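About Zavport

Zavport teaches robot arms to pick things up and put them where they belong. We do it by having a person show the arm the job, either by taking hold of the wrist and moving it or by driving it from a control station across the room. The recordings go to our customers, who use them to train their own picking software, or to our own software team, who do the same for customers without one.

We started in a single rented unit with one arm and one table. Our founder, Dalibor Říha, had spent years programming arms for packing lines, point by point, and had grown tired of going back every time the product changed shape. He wanted a way for someone who knew the work to pass it on without writing code. That is still the job. We are 19 people now, and 8 of us are full-time operators.

What we do

Most of our work is bin picking with mixed items. A customer sends us a crate of the goods they handle, or asks us to use our own stock of household objects and toys. We put a few items in a metal bin, and an operator brings the gripper down, takes hold of one and lifts it out. Then the next. When the bin is empty it is filled again with a different mix. An operator on a normal shift records 50 picks before the first break.

Soft things and hard things go in together on purpose. A plush animal gives when the fingers close. A molded part with a curved side does not, and it will slide if the grip is off center. Items that lie on top of each other take more thought, and we leave it to the operator to decide which one comes out first. We want the recording to hold that decision as a person would make it.

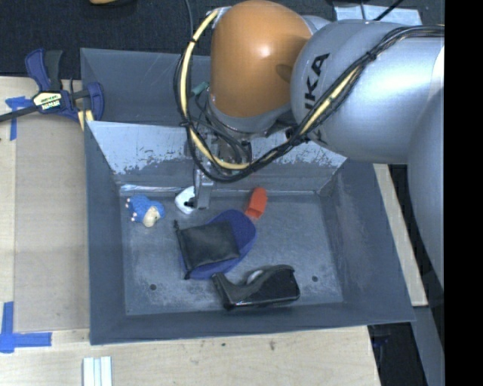
Operators are trained in-house. The first week is spent on hand guiding only, with the arm in its free mode, so that new people learn how far it reaches and where it gets awkward. The second week is remote control. Driving the arm from a station is slower at first, and most people overshoot. By the end of the month they are working on customer jobs with a senior operator checking every session. We do not require a technical degree. Our current operators include a former dental assistant, two people who worked in warehouses, and a piano tuner.

Failed picks are kept. If an item drops or the fingers close on nothing, the operator marks the attempt and carries on. Customers can have these attempts delivered separately or leave them out. A few of them told us early on that they did not want to pay for mistakes, so failed picks are never billed.

Our equipment

Our main tool for remote work is Stindedix, a control station we designed and build ourselves. It has one handle for the wrist, a trigger for the gripper and two pedals, one to pause the arm and one to mark an attempt. The current version is the third. The first had four pedals, and our operators asked us to get rid of half of them.

We also keep a set of spare gripper fingers in different widths, and we will make new ones if a customer's goods call for it. Bins and tables can be set up to match the customer's own layout if we are given the measurements.

Where we work

We have two sites. Butau is the larger one and holds the recording floor, the workshop and the office. Altıntaş opened in July and handles longer jobs, where the same table stays set up for weeks at a time. Both sites follow the same written procedures, and operators move between them when a project needs it.

Working with us

A first project usually begins with a short trial. You send us a sample of your items and a description of the task, and we record a small batch for you to look at. If the data fits what your team needs, we agree on a number of picks and a delivery schedule. Our largest order to date covered 702 different items, and our smallest covered one kind of bottle cap.

Customers are welcome to visit during a recording session and try the Stindedix station for themselves. Please arrange this with the Butau office beforehand and wear closed shoes. Long sleeves have to be rolled up near the arms.

Jobs

We take on new operators twice a year. Applications go to the Butau office, with a note saying which site you would prefer. There is a half-day practical test at the table, which is paid.

Page last updated 2019-05-22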